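Section 4. Workspace Setup and Start-of-Session Check

Applies to: Trumlow two-arm cell, student project bench
Prepared by: Danica Vaněk and Sota Mizuno
Revision: Thursday, March 31, 2022

4.1 Before you begin

Read Section 3 (Power and Emergency Stop) first. Members who have not been signed off on Section 3 may watch but may not enable the arms. Sign-off is done by Emiko Sakamoto or Ryota Fukuda.

Two members are needed for every session. One works at the leader station, the other stays at the stop button. Swap at the end of a block, never during one.

You will need:
- The session log (blue binder or the shared sheet)
- The task card for the day
- The parts bin listed on the task card
- A lint-free cloth for the camera lenses

4.2 Power-up

1. Confirm that the main switch is off and the stop button is pressed in.

2. Check that both arms are resting in the parked position. If an arm has been left extended, support it by hand under the forearm and fold it back slowly. Do not push on the gripper or the camera.

3. Turn on the main switch. Wait 30 seconds for the controllers to start.

4. Release the stop button with a quarter turn.

5. Look at the indicator lights on the joint housings. Green means the joint is ready. A blinking or red light is a fault; go to Section 7.

Note: The software will sometimes report a joint as ready while its light is still blinking. Go by the light.

CAUTION: The arms hold position only while powered. Pressing the stop button lets them drop. Keep hands and loose parts out from under them.

4.3 Cameras and cables

1. Wipe each wrist camera lens with the dry cloth.

2. Check that the connector is fully seated on each wrist camera. It should not move when touched.

3. Follow the corrugated cable tube from the camera back along the arm. It must form an open loop with enough slack for the wrist to turn both ways. Retie it if it is pulled tight at any point.

4. Open the viewer and confirm that all streams are live. If one is frozen, close the viewer, unplug that camera, count to 8, and plug it back in. Restarting the whole cell is not needed.

5. Keep the enclosure wallpaper flat. A lifted edge will shift in the fan draft and show up as motion in the recordings. Press it down or re-tape it before recording.

4.4 Placing the props

These steps cover the Prunuseck task set (shelf and flower pots). For the valve task alone, skip to 4.5.

1. Bring both arms to the ready pose from the menu. Keep the leader handles still until the move ends.

2. Center the two-tier shelf on the tabletop, between the arms.

3. Place the large ribbed pot on the top tier.

4. Place one small pot at each side of the lower tier.

5. Set the remaining pot on the tabletop, in front of the shelf and to its left. Blooms may hang forward but should not touch the rail.

6. If the task card calls for the pipe valve fitting, lay it on the right side of the tabletop with the orange handle attached.

7. Jog each gripper toward the shelf at low speed, jaws open, and check that neither camera housing comes near the wood or the flowers.
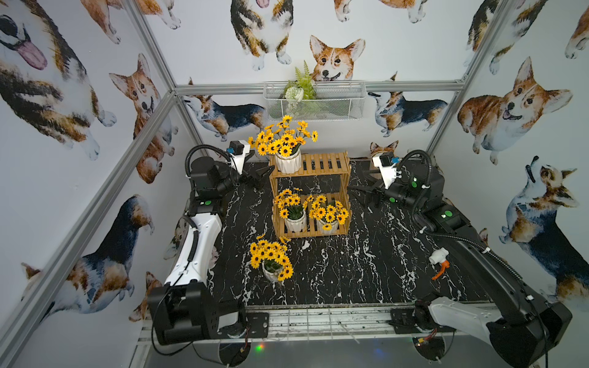
8. Return both arms to the ready pose and enter the layout code in the log.

Note: The wire basket on the back wall is part of the fixed background. Do not use it for spare parts.

4.5 Recording a block

1. Type both members' names and the task code. Spelling matters; the sorting script treats "Oshima" and "oshima" as different people.

2. Record one practice run and delete it.

3. Record 6 runs, then stop. Reset the props by hand between runs with the arms paused.

4. Mark each run good or bad right away. A dropped pot is a bad run even if it is picked up again.

5. Back up the block to the Tanabe drive. The team had 1,735 runs stored at the time of this revision, and the file counter continues from there. Do not reset it.

Problems with the counter or the script go to Sota Oshima.

4.6 Shutdown

1. Park both arms from the menu.
2. Turn off the main switch, then press in the stop button.
3. Return the props to the bin – pots upright, valve fitting in the small bag.
4. Close the log entry and initial it.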